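2018年2月17日(土)

眠い。洗濯機回してるあいだに書く。終わったら干しに行くので途中で切れるかも。

前の記事で「機械はもう家事ができるのか問題」について書く書くと言って放置してた件です。待ってた人いないと思うけど。コメント欄で聞かれたので一応。

結論から書くと、うちの家事はまだ無理。店の裏の仕事も、まだほとんど無理。ただ「ほとんど」の中身がちょっと変わってきた気がしていて、その話。

知らない人向けに。自分はLinsという金物と日用品の卸で、倉庫の返品係をやってます。返品係って何かというと、戻ってきた箱を開けて、中身を見て、棚に戻せるやつ、値下げに回すやつ、捨てるやつに分ける。以上。書くと一行。やると一日。

で、この「開けて、見て、分ける」が機械にはものすごく難しいらしい。うちの本体のラインには搬送の機械もラベル貼る機械もいる。あいつらは速い。同じ箱が同じ向きで来るかぎり、ものすごく速い。返品は同じ箱で来ない。ガムテープぐるぐる巻きで来る。スーパーの袋で来る。蛇口の部品が靴の箱に入って来る。靴の箱のほうが立派だったりする。

Kelly Britoという友人がいて、Eslowの学校で一緒だった。いまはStillimerという小さい会社で片づけの機械をやってる。腕と指。挟むやつ。遊びに来いと言われてて、仕事場がWorketsteadの中にあるというので行ってきた。バス乗り換えて行った。遠い。

仕事場といっても板張りの床の部屋で、床に市松模様の紙がべたっと敷いてある。白黒の細かいマス。目がちかちかする。その上で機械に物を持たせる。洗濯物とか皿とか見られると思って行ったら、ボールと紙コップだった。

え、これだけ?と思った。顔に出てたと思う。
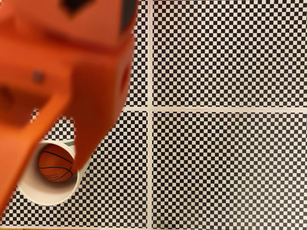

紙コップに入ったミニバスケットボール。オレンジのがグリッパーです(近い)

ボール、「BIOTECH」って書いてある。

課題は「片づけ」。床にある物を、入れ物に入れる。それだけ。子供に「おもちゃしまって」って言うのと同じやつ。これができないと洗濯物も皿もない、とKellyは言う。まあそうだ。

でも見てると思ったより難しい。丸いものって逃げるんですよね。指が片方だけ先に当たると転がる。当たり前だけど、自分の手でやるときは考えたことがない。自分の手は当たった瞬間にもう片方が追いついてる。頭で考える前に。機械は先に当たったほうの指をそのまま押す。ボール、ころころ。で、さっきまでボールがあったところを丁寧に挟む。何もないところを。すごく丁寧に。

笑ってしまったけど、二回目からは笑えなかった。自分も返品の箱で似たようなことやってる。緩衝材の中に手入れて、部品つかんだと思ったら緩衝材だけつかんでるとか。

あと紙コップ。軽い。指がふちに触っただけで動くし、倒れる。ボールをつかむのは練習でだいぶいけるようになったけど、入れ物が動くのがつらいらしい。「じゃあコップを床に貼れば?」と言ったら、Kellyに「君の家のゴミ箱は床に貼ってあるの?」と言われた。貼ってない。すみません。

でもこれ、店の話に戻すと、うちは貼ってるんですよ。貼るというか固定してる。ラインの機械のまわりは全部ボルトで留まってて、箱が来る位置も決まってて、人間が入らないように柵まである。機械が賢いんじゃなくて、まわりを機械に合わせて作ってある。だから動く。家はそうなってない。椅子の位置すら毎日ちがう。うちなんか昨日と今日でテーブルの上の物が全部ちがう。

たぶんここが分かれ目で、店の仕事でも、まわりを固定できる仕事からどんどん機械になって、固定できない仕事が人間に残る。返品係は残るほう。うれしいのかどうか微妙。残るのは面倒くさいやつばっかりという話でもあるので。

ちょっと洗濯機見てくる。

もどった。あとすすぎ。続き。

Lachlan MacAulayさんという人もいた。Kellyの先輩で、機械を自動で動かすほうじゃなくて、人間がやってみせたのを覚えさせるほうの担当。要するに、こうつかんで、こう運んで、こう離す、というのを人間が何回も何回もやる。何回も、というのが何回かというと、その日までにボールとコップだけで500回近くやったと言ってた。ボールとコップだけで。

自分もやらせてもらった。指の開け閉めは思ったより素直。つかむのはすぐできた。離すのがだめ。コップの上まで行って、ぱっと開くと、ボールがふちに当たって外へ行く。そうっと開くと、片方の指にボールがついてきて、やっぱり外へ行く。MacAulayさんは涼しい顔でやる。手首だと思う。「下ろしきってから開けばいい」と言われたけど、下ろしきると今度は指がコップのふちを押す。

20分やって、入ったのは2回。

2回です。人間が。大人が。毎日物を分ける仕事をしてる大人が。

ちなみに入ったうちの片方はコップごと倒れたので、MacAulayさん的には無しらしい。厳しい。「片づけって、片づいた状態で終わるまでが片づけだから」と。うちの母と同じこと言う。

それで帰りのバスで考えてたんだけど、自分はいままで「機械が家事できない」のは機械の頭が悪いからだとおもってた。そうでもなくて、半分は指の問題、もう半分は物の側の問題だった。あの指を通すと自分もほとんどできなかたった。自分の頭がそのまま入ってるのに、です。手のひらがないし、触った感じが返ってこない。目で見るしかない。指の陰になったら見えない。コップの真上に来ると、いちばん見たいところが指で隠れる。毎回。

倉庫で軍手を二枚重ねにした日のことを思い出した。冬の寒いとき。小さいビスが一本も拾えなくて、結局脱いだ。あれのもっとひどいやつ。

逆に言うと、見えてて、触れてて、指がもう少しまともなら、けっこういけるんじゃないかという気もする。あの部屋で見たかぎり、どこへ行けばいいかは分かってる感じだった。ボールのところへはちゃんと行く。行ってから失敗する。前に展示会で見た別の機械は、そもそも行かなかった。明後日のほうへ行ってた。なので進歩はしてる。素人の感想ですけど。
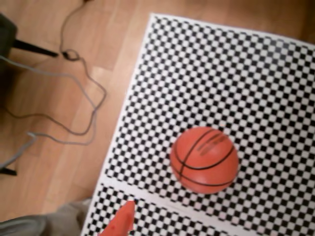
で、床の話。床がね、家なんですよ。きれいな作業台の上とかじゃなくて、普通の板の床で、ケーブルが這ってて、布も置いてあって。最初は片づけの研究してる部屋が片づいてないのかよと思ったんだけど、考えてみれば、うちの床もこう。充電ケーブル、脱いだ服、なんかの脚。家の片づけってこういう場所でやるわけで。ピカピカの台の上でだけ上手な機械が来ても、うちでは玄関で終わる。

実際、うちの掃除機(丸いやつ、勝手に走るやつ)は週の半分ケーブル食って止まってる。帰ってくると廊下で力尽きてる。掃除機を走らせるために、その前に床を片づける。床を片づける機械がほしくて買ったわけじゃないので文句は言えないんだけど、順番がおかしい。掃除の前の片づけのほうが面倒なのに、そっちは自分。

食洗機もそう。入れるのと出すのは自分。洗濯機もそう。いま回ってるけど、入れたのは自分で、干すのも自分で、畳むのも自分。真ん中だけやってくれる。真ん中がいちばんえらいのは認める。手で洗えと言われたら泣く。でも残ってるのは全部「つかんで、運んで、離す」なんですよね。ボールとコップ。あの日の帰りから、家の中でそればっかり気になってる。靴下を拾ってかごに入れるとき、自分の手をじっと見てしまう。指が何本も勝手に動いてる。気持ち悪いくらい。

靴下といえば、Kellyに「洗濯物はいつできるの」と聞いたら、すごくいやそうな顔をされた。布は最後だそうです。形がないから。丸いボールは転がっても丸いけど、タオルはつかむたびに別の物になる。なるほど。タオル畳む機械の動画は見たことあるけど、あれは一枚が終わるまでにコーヒー飲み終わる速さだった。それでも見ちゃうんだけど。

店の話もうちょっと。

Linsの倉庫に815番の棚というのがある。返品係にとっては有名な棚で、行き先の決まらない物が置いてある。取っ手だけの取っ手。何の蓋か分からない蓋。半分だけのヒンジ。品番のシールがはがれて、箱もなくて、システムに登録できないやつ。登録できないから機械には存在しない。でも棚にはある。自分が昼休みのあと眺めて、「あ、これ先月のあれの」と思い出して、戻す。思い出さないこともある。そっちのほうが多いかな。

仮にStillimerの腕がうちに来て、つかむのも離すのも完璧になったとして、815番の棚はどうするのか。これをMacAulayさんに聞いてみた。しばらく黙ってから、「写真を撮って、人に聞く機械なら作れる」と。それはちょっといいなと思った。全部やってくれなくていい。箱を開けて、並べて、分からないやつだけ聞いてくれれば、それだけで腰がだいぶ助かる。箱を開けて並べるところが一番腰にくるので。

上の人たちはそういうのに興味なさそう。「全部自動」か「人でやる」かの話ばかりする。会議で一回言ったことがある、途中まで機械でいいんじゃないですかって。議事録に載ってなかった。

あと値段。聞いた。教えてくれなかった。教えてくれないということは高い。まあ売り物じゃないんだろうけど。

思い出した順に書いてるのでぐちゃぐちゃだな。残り、メモから。

・音は思ったより静か。指が閉じるときにキュッといく。
・指の色がオレンジで、ボールもオレンジ系で、横から見てるとどっちがどっちか一瞬わからなくなる。機械は困らないのか聞くの忘れた。
・市松模様の紙、ずっと見てると酔う。床に座って見てたら立ったときふらっとした。
・紙コップは消耗品。つぶれたら次。倉庫の自分としては何個入りを買ってるのか気になる。
・お昼はパン。Kellyのおごり。ありがとう。
・Kellyの家も散らかってるらしい。本人談。

コメントで「あと何年で家に来ますか」と聞いてくれた人、すみません、分かりません。Kellyにもそのまま聞いてみたけど、笑ってパン食べてた。自分の勘だと、皿を下げるとか、床の決まった物を決まったかごに入れるとか、そのへんは案外早いのではと思ってる。決まった物、決まったかご、ってところが大事で、うちにはどっちもないんだけど。かごを買うところからかも。

あと「仕事なくなるの怖くないんですか」という人もいた。うーん。ラインのほうの人たちは怖いと言ってる。自分は、ボールを何回も落とした後なので、いまはあんまり怖くない。夏ごろにまた聞いてください。Kellyが、8月にはコップじゃないものもやるから見に来いと言ってて、それを見たら気が変わるかもしれない。コップじゃないものが何かは秘密だそうです。引き出しじゃないかと予想してる。引き出しは開けないと入れられないので、つかむ、引く、離す、つかむ、運ぶ、離す、押す。多い。自分には無理。

家で真似してみたんですよ。割りばしとピンポン玉と湯のみで。目の前に手をかざして、わざと見えにくくして。これが思ったよりあの指の感じに近い。全然入らない。入らないけどやめられなくて、昨日はそれで寝るのが遅くなった。眠いのはそのせい。ピンポン玉は一個、冷蔵庫の下に行ったまま。取れる機械がほしい。長い定規でつついたら奥に行った。

写真はもっと撮ったんだけど、だいたいブレてるのでこの2枚だけ載せときます。

あ、鳴った。すすぎと脱水終わり。干してきます。今日は風があるのでタオル先。

返品の蛇口が靴の箱で来た話はまた別に書く。

コメント・連絡はプロフィール欄のメールフォームから | 文章と写真の無断転載はご遠慮ください | ページの先頭へ戻る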